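Vevora Community Help
Teaching by hand and by remote > Soft items

Towel folding: demonstrations recorded by remote control look good, but the arm hesitates when it repeats them

Posted by blondal_user, December 2023

Hello to all. I am trying to teach a single arm to fold a towel in half on a desk. I use the Vevora leader handle, so I move the small arm and the big arm follows. I have recorded 28 demonstrations until now. In the recordings everything looks fine to me. When I train and let the arm do it alone, it goes to the towel, closes on the border, lifts a little and then stays there, shaking, as if it can not decide. Sometimes it lets go and takes the border again in the same place.

I have read the Blöndal guide about rigid objects and there the advice is to make every demonstration as similar as possible. I did this for the first 14, and after that I started to put the towel down in a more careless way, because a real towel is not always flat. Maybe this was a mistake? I also have to say that I am slow with the handle and I often stop to think where to go next.

My towel is a thick fleece one with a wide ribbed border. It makes a hump easily and the fold does not stay sharp.

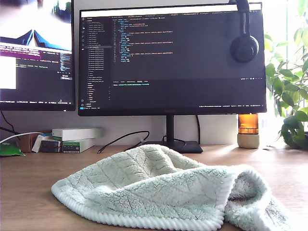
Should I throw away all the demonstrations and start again from the beginning?

Keep the ones where you moved without long stops, and record the others again.

I add one more point, in case it is important. My wrist camera and my desk camera both work, the checks at the start pass, and the recordings play back without missing pictures. So I believe the problem is in how I show the task and not in the software. Thank you in advance for any help, and please excuse my English.

Pindside
Accepted by the poster

I had the same shaking with pillow cases, so I will write what I changed.

The stops are the main thing, in my opinion. When you wait with the gripper closed and think, the recording contains many moments in which the right action is "do nothing". The arm learns this very well. It arrives at the same position, it sees the same view, and it does nothing, like you did. Please look at the speed graph of each demonstration in the Vevora viewer. Where the line is flat for more than a short moment, cut that part out or leave out the whole recording. Do not cut in the part where the gripper is closing, there you need every step, and it is normal that the arm itself is quiet.

Before you record again, practise the movement with the recorder switched off. I do it 12 times before I save anything. It sounds boring and it is, but after this my hand knows the way and I do not stop any more.

About the careless towel: I would not say it was a mistake, but you went from one extreme to the other. Begin with the towel lying nearly flat and change only its angle. When the arm can do this alone, add the cases with one side already folded over. For these cases decide once what you want to do first (I always open the fold, then I start the normal folding) and do it in the same way each time. If you one time open it and another time fold on top of it, the arm gets two answers for the same view, and it can end somewhere between them.

A thick border is good for you, because the gripper has something to hold. Take it from the side, with the lower finger under the border. If you press from above on a plush towel, you get mostly the hair of the fabric and it slips out when you lift.

One question back: do you end each demonstration in the same rest position? I forgot this in my first set and the arm never knew when it was finished.

orkwood_bench

Just record more. 28 is nothing for cloth.

Also lower the speed of the leader handle in the settings, it helped me with the shaking. I think it is in the second menu, at least it was there in March, they move it with every update.

blondal_user

Thank you both. I looked at the speed graphs and it is a little embarrassing, 7 of the recordings have a long flat part exactly after I take the border. I have removed them. And no, I did not go back to the rest position, I only let go of the handle when I was satisfied. I will practise without recording this weekend and then make the new ones with the towel nearly flat.

To orkwood_bench: I found the speed setting, in my version it is under "Leader", third line. I will leave it as it is for the moment, so I change only one thing at a time.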